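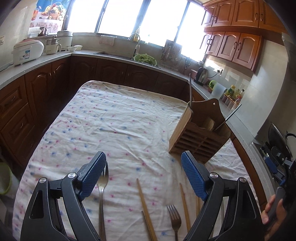
Progress Report: Review of the Piker Hand-Held Gripper Kit

Prepared for the Vonddale Fund by Lærke Mikkelsen
October 21, 2025

Where we are

Dear all,

Thank you, first of all, for your patience over the summer, and for the kind note that came with the second payment. It was pinned up over the coffee machine for weeks and it did us a lot of good. I promised you a proper account of the kit review once we had spent real time with it in real kitchens, and I think we have now reached the point where I can say something useful without having to take it back next month.

As you'll remember, the grant covers a review of the Piker kit as it is sold to small labs and teaching programs: the hand-held grippers, the charging case, the recording software and the support plan. We were asked to say whether a group of our size could buy it, learn it and collect usable household demonstrations with it, and what that would really cost in time and temper. We began in April with one set and a lot of enthusiasm. The second set came through Lombardi, the reseller, and was well packed and complete except for a spare strap, which they mailed on without any fuss.

Kitchen sessions

Most of our effort this quarter has gone into tableware. It sounds like a small thing, and it's the part I have enjoyed most! The tasks are the ordinary ones: pick up a spoon, turn a fork the right way around, move chopsticks from the cloth to a wooden holder. We work in lived-in kitchens, with the rice cookers and the dish rack left where the household keeps them, and we ask only for a clear bit of table to work on.

Spoons are going well. The blue textured pads grip the handle nicely, and a new operator usually gets the feel of it before the first tea break. Forks are nearly as good, though people tend to come in at too steep an angle and catch the tines. Chopsticks are another matter. A wooden one lying alone is fine once you learn to come at it across its length, but a pair lying close together wants to be picked up as a pair, and our operators have lost a fair amount of time teasing them apart. The slender metal ones are harder again, and we are still working out how best to approach them when they are already standing in a holder.

The tablecloth has turned out to be a bigger subject than I expected when I wrote the plan. A cloth with wrinkles in it gives a little under the jaws, which is kind to the pads, but it also bunches up if you press, and then the fork you were after goes traveling. We talked about switching to bare tables and decided against it. People do use tablecloths, and I would like the recordings to reflect that.

What we have recorded

We have 2000 accepted demonstrations on file, which meets the target in the revised plan. They come from 14 operators, some of them old hands and some who had never touched this kind of equipment. A set counts as accepted when both the operator and a second reader are happy with it, and I should say that our second readers are strict. Quite a few perfectly pleasant recordings were turned away for a late start or a hand wandering into the way.

How the kit is holding up

The grippers themselves are sturdy, and I have grown rather fond of them. The linkage in the jaws has stayed smooth, the pivot screws have needed one tightening, and the pads wipe clean with a damp cloth. The handle is comfortable for a grown-up hand of middling size. Two of our operators with smaller hands found the full opening a stretch and got tired sooner, so we now break their sessions into shorter runs. I have passed this along to the maker and had a friendly answer, with no promise attached.

The software is where my patience has been tested. Setup took us 72 hours from opening the case to the first clean recording, counting a weekend of waiting for a license key. Once it runs, it runs, but the messages it gives when something is wrong are written for the people who built it. We have started our own little sheet of what each one means, and I'm happy to share it with any of your other grantees who are thinking about this kit.

The printed guide deserves a kinder word. The chapter on two-handed work is clear and well drawn, and it saved us a good deal of fumbling when we started using a gripper in each hand.

Money and time

Spending is within the budget you approved. We have a small amount left under travel, as most of the households turned out to be close by, and with your blessing I would like to move $100 of it to replacement pads. We haven't had to change any yet, but the edges on the oldest pair are beginning to look worn and I would sooner have spares in the drawer.

What comes next

In the coming quarter we will move on to bowls and lids, and go back to the metal chopsticks with a slower approach that one of our operators has been trying out. We will also begin the side-by-side comparison with the Branon kit, which you asked about at our last call. It has been ordered, and I'm told to expect it before the holidays.

I would be grateful for an answer on two points: whether the pad money may be moved, and whether you would like the comparison as a separate paper or folded into the final report. My own preference is for a separate paper, which would be easier for prospective buyers to find, but I'm glad to do it either way.

With warm thanks,

Lærke Mikkelsen
Project lead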